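Old Windows, New Owners: A Morning With the Window Guy at Ronura

12/4/20

I've been wanting to write about windows for ages, mostly because I live in a 1926 house with the kind that rattle every time a truck goes by. Every contractor who has ever come through my front door has told me to rip them out. So when a reader wrote in to say I should talk to the man who runs Ronura, a small window restoration shop on the edge of town, I called him that same afternoon. He said come by, bring coffee, and don't wear anything nice. Good advice on all counts!

He asked me to leave his name off this (he's already booked into spring and says he can't take any more phone calls), so he's just going to be "he" from here on.

He started out hanging drywall, then spent nine years putting in replacement windows for a big outfit. I asked what made him switch sides.

"I was pulling out sashes that had been in the wall since before my grandfather was born, and the wood was perfect," he said. "Tight grain, heavy, no rot. And it all went in the dumpster. I started taking a few home. Then my wife asked me how many windows I thought a garage needed."

The garage became a rented bay, and the rented bay became Ronura. The first real job was a farmhouse, the Kondo place out past the reservoir, with 16 double-hungs that hadn't opened in decades because somebody had painted them shut on both sides.

"That one taught me how to price," he said, and laughed for a good long while. "I bid it like every window would be the same. Every window was its own animal. One had three different kinds of putty in it. One had a newspaper stuffed behind the trim. I think I made less than minimum wage on that house, but I learned more there than in all the years before it."

I wanted to know what really happens when a window comes in, because I'd always pictured a guy with a scraper and a lot of patience. That's some of it. The sash gets labeled first, top and bottom, left and right, with the room it came from. Then the old glass comes out, which he does with steam, and the paint comes off, and any soft spots get dug out and filled or patched with new wood. Glass goes back in with fresh putty, and then it sits. And sits.

"People hate the waiting part," he said. "Putty has to skin over before you can paint it. You can't rush it. I've had folks call me every other day asking if it's ready, and I tell them to go poke a pan of brownies every two minutes and see how that turns out."

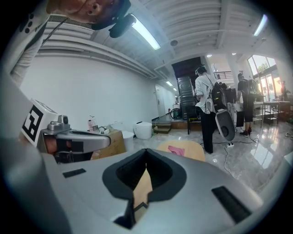 Two silver-grey grippers, their fingers edged and padded in black.

We got onto lead paint pretty quickly, because I have a toddler in the house and it's on my mind all the time. He's serious about this one. Any house as old as mine should be assumed to have it until a test says otherwise, he told me, and he won't dry-sand anything, ever. His crew hangs plastic, works wet, and cleans up with a HEPA vacuum before anybody takes off a mask.

"If a guy shows up at your house with an orbital sander and no plastic, send him home," he said. "I don't care how nice he is."

Then I asked the question I'd been saving up. Isn't a new window just warmer? He put his coffee down for this one.

"A bare single pane with a gap all around it? Sure, almost anything beats that. But that's a broken window. Fix it, weatherstrip it, hang a good storm on the outside, and you've closed most of the gap for a lot less money. And when something goes wrong you can take it apart again. Try that with a sealed unit that's fogged up."

He isn't against new windows, by the way, and I thought that was refreshing. If the wood is gone, it's gone. Last October he turned down a job on a house where the sills crumbled in his hand, and sent the owners over to Ferero, a replacement company he trusts. They send him work, too, when they walk into a house and see something worth keeping. "We used to be competitors," he said. "Now we just complain to each other about parking."

The biggest thing he's done so far is the old Abdelaziz Building downtown – 116 windows over four floors, and people living upstairs the entire time. They did it a floor at a time, with temporary panels going in each morning as the sashes came out. He says the windows were the easy half. Getting into everyone's apartment on the right day was what turned his hair gray.

So what does it cost? He was more open about this than I expected. For an ordinary double-hung with ordinary problems he starts at 400 dollars a window, and the number climbs if there's rot, curved glass, or nine layers of paint. Storms are extra. He likes to do a house in batches so people can spread the bill over a few years, and he'd start with whichever side of the house gets the worst weather.

I asked what a regular person could handle alone, and he perked right up. Sash cords, he said. If your window slams down like a guillotine, the cord is broken, and new cord is cheap, and the weight is usually still sitting there in the wall pocket waiting for you. Cutting a paint line with a putty knife is another good one (test for lead before you start, please). What he'd rather people didn't touch is the glass.

"Everybody cracks their first one," he said. "Mine was in a church."

Before I left I showed him some phone pictures of my dining room windows. He zoomed way in, made a little humming sound, and asked if the middle one stuck on the left side. It does – it has for as long as I've lived there! He figures the house has settled a bit and the stop molding needs to come off and move over, and he thinks I could do it myself in an afternoon.

I've bought the putty knife and a lead test kit. I'll let you know how it goes.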